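Kitchen cleanup month is back at Rivadeneira

March means one thing at the Rivadeneira apartments - the kitchen cleanup is on again, and this year 2 whole floors have joined in!

Organizer Agustina Ulloa has asked every household to begin with the two spots that fill up fastest, the counter by the sink and the corner near the bin. 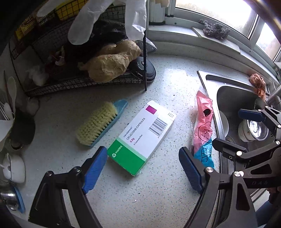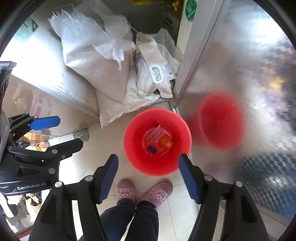
"Everybody wants to do the cupboards first because it feels like a big job," Ulloa said. "I tell them to do the counter. Medicine goes back where medicine lives, the brushes get a hook or a jar, and you can cook dinner in there the same night."

Plastic bags are the other big topic. Residents are being asked to shake them out, flatten them and bring them down to the ground floor, where the neighborhood group Zalolen is setting up a collection point. The goal is 1,000 bags by the end of the month, and people are already talking about beating it. Big woven sacks are welcome too, frayed or not, as they are great for hauling the rest.

Small wrappers can stay in the household trash. Boxed medicine should not go in any of the collection bags - Mikia, the pharmacy on the corner, will take back anything out of date during its normal hours.

The best part may be the swap table, which opens at 3 p.m. in the lobby. Spare bowls, racks and unopened scrubbing pads all count, and last year's table was picked clean before dinner. Arudura, the bakery next door, is sending over bread for anyone who carries something down.

Households that would like a hand with heavy sacks can leave a note at the front desk.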